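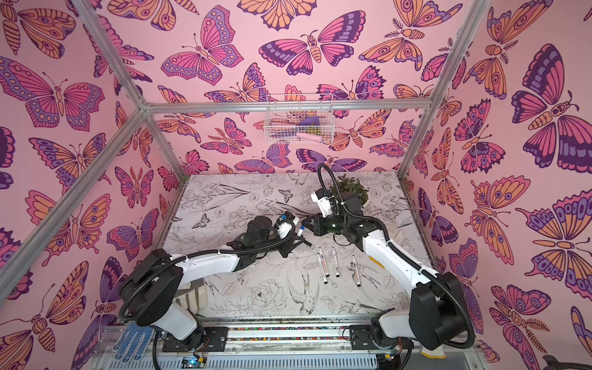

Markers: Frequently Asked Questions

Which surfaces are the markers made for?
Uncoated paper, card and sealed whiteboard. The Praveck line is for paper and card only. Do not use it on fabric or vinyl wallpaper.

What is the difference between a bullet tip and a chisel tip?
A bullet tip is rounded and gives the same line width in every direction. A chisel tip gives a wide or a narrow line depending on how it is turned. For botanical line work — stems, veins, leaf outlines — order the bullet tip.

How long can a marker stay uncapped?
Up to 20 minutes at normal room humidity. After that, cap it and store it flat for an hour before testing it on scrap paper.

Rounded felt tip on a white barrel, uncapped: 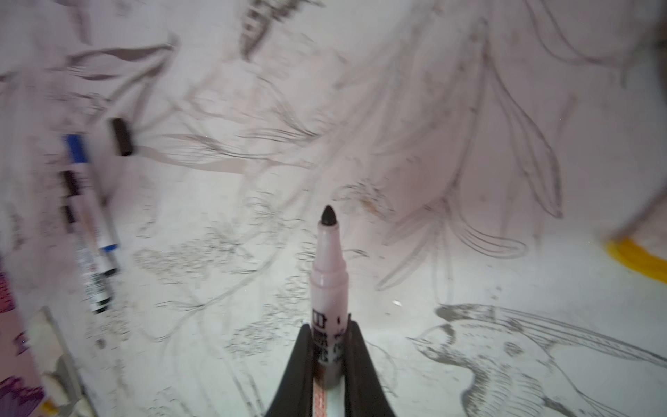 How should markers be stored?
Flat, capped, away from direct sun. Upright storage is acceptable for up to 3 weeks. Dual-tip models must always be stored flat.

Will the ink come out of a printed tablecloth?
Water-based ink usually washes out of cotton at the first wash. Permanent ink does not. Test any solvent on the hem first, as some remove the printed pattern before they remove the stain.

Can the tips be replaced?
On the Lehner refillable barrel, yes. Pull the old tip straight out with flat tweezers and press the new one in until it stops. Part number 3738 fits all bullet-tip barrels in that line. Praveck tips are fixed.

How much line does one marker give?
About 1000 meters on smooth paper. Rough paper shortens this and wears the tip faster.

Who do I contact about a faulty marker?
Write to Hadiza Ibrahim at the Drisix service desk. Include the lot code from the barrel.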